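ブロヴィマウの折りたたみビーチワゴンを一夏使ったレビュー

海辺の町パックヴィルに通うようになって、荷物運びの問題にずっと悩んできた。駐車場から砂浜の入口までは舗装路だが、そこから先は砂丘の裾を回りこむ道になる。クーラーボックス、パラソル、椅子、着替えを手で持って歩くと、着いた時点で疲れてしまう。そこで7月の初めに、Brovimau(ブロヴィマウ)の折りたたみ式ビーチワゴンを買った。以下は9月まで使った感想である。

購入前に比べたのは、同じブロヴィマウの細輪タイプと、Rustevard(ルステヴァード)の太輪モデルだった。ルステヴァードは店頭で触った限り作りがよく、車輪も大きいのだが、たたんでも厚みがあり、うちの車のトランクには椅子と一緒に入らなかった。細輪タイプは安いものの、砂の上では使えないと店員に言われたので外した。残ったのがブロヴィマウの太輪タイプである。

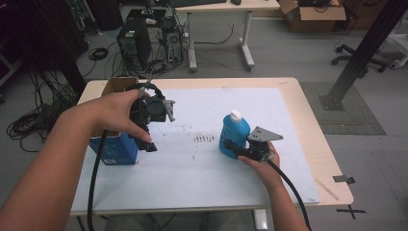
重さは11キロ。軽くはない。車から下ろすときは腰を入れて持ち上げる必要がある。たたんだ状態では付属のベルトで固定でき、縦に置いても自立する。玄関の隅に立てておけるので、保管にはあまり困らなかった。

開くのは簡単で、ベルトを外して両側を引けば形になる。底板を敷いて終わりだ。慣れれば1分もかからない。たたむほうは少しコツがいる。底の中央にあるひもを引き上げるのだが、砂が関節に入っていると途中で引っかかる。たたむ前に横倒しにして砂を落としておくと、だいたい素直に閉じる。

肝心の砂の上での走りについて。乾いた深い砂では、荷物を満載にすると重い。タイヤは沈みきらないが、引く力はかなりいる。平らなところなら一人で引けるが、砂丘側から回るルートの上り坂では二人がかりになった。波打ち際に近い締まった砂ではまったく問題なく、片手で引ける。つまり、駐車場から波打ち際までをなるべく短い距離で抜けて、あとは締まった砂の上を移動するのが正解だと思う。パックヴィルの場合は北側の入口を使うとこの区間が短い。南側の入口はトイレに近くて便利だが、砂の深いところが長く続くのでワゴンには向かない。

干潮の時間に合わせて行くのもよい。昼前に潮が引く日は、岬の手前まで締まった砂の道ができて、ワゴンを引いたまま散歩できるほどだった。逆に満潮に近い夕方は波打ち際の通り道が狭くなり、帰りに深い砂の上を引くことになって苦労した。海辺でワゴンを使う人は、天気より先に潮の時刻を調べたほうがいい。

積める量は十分にある。うちでは底にクーラーボックスを置き、その横にタオルと着替えの袋、上に椅子を3脚のせて、パラソルは斜めに差しこんでいる。側面の布は思ったより張りがあり、荷物が外へふくらんで車輪に当たることはなかった。前側に小物入れが付いているが、口にファスナーがなく、風の強い日には砂がたまる。鍵や財布を入れる気にはならない。日焼け止めと飲み物くらいにしておくのがよい。

ハンドルは伸縮式で、一番長くして身長170センチ台の私にちょうどよかった。背の高い人には短いかもしれない。曲がるときは前輪が向きを変えるが、急に切るとワゴンの角にタイヤがこすれる。舗装路では音もそこそこ出る。早朝に民宿の並ぶ通りを引いて歩いたときは、少し気をつかった。

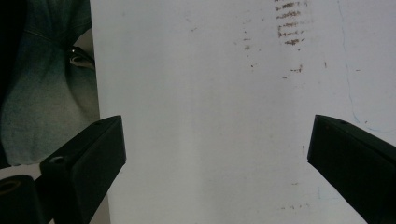

手入れについても書いておく。海で使う以上、塩と砂は避けられない。私は帰宅後に車輪と軸のあたりをホースで流し、日陰で干している。布は外して洗えるが、外すには面ファスナーを5か所はがさなければならず、毎回やるのは面倒だ。ひと月に一度で済ませた。それでも夏の終わりには、軸の留め具にうっすらさびが出た。動きには影響していないが、この値段なら留め具もさびにくいものにしてほしかった。

説明書は薄い冊子で、組み立ての図はわかりやすい。耐荷重は78キロと書かれている。そこまで積んだことはないし、深い砂の上では引ける気がしない。子どもを乗せないようにという注意もあった。

交換用のタイヤは別売りで、近所の店には置いておらず、取り寄せになる。パンクする構造ではないので急に必要になることはなさそうだが、長く使うつもりなら、購入時に入手先を聞いておくと安心だ。私はウェインライト(Wainwright)という沿道の釣具店で聞いたところ、注文を受けてくれるとのことだった。この店は貝掘りの道具も扱っていて、潮見表も無料でもらえる。

雨の日にも一度使った。底板は布で包まれた板で、水を吸うと乾くのに丸一日かかる。底板の下に大きめのビニール袋を敷いてみたが、板そのものは上からぬれるのであまり意味がなかった。次からは板ごと袋に入れるつもりでいる。

気に入った点は、安定していて倒れにくいこと、開くのが速いこと、荷物が多くても形が崩れないこと。不満は、重さ、小物入れの作り、留め具のさびである。海岸のすぐそばに車を停められる人なら、もっと軽いもので足りるだろう。駐車場から砂浜まで距離があって、家族分の荷物を運ぶ人には勧められる。

評価は5点満点で4点とした。来年は別売りの幅広タイヤを試して、南側の入口からも行けるかどうか確かめるつもりだ。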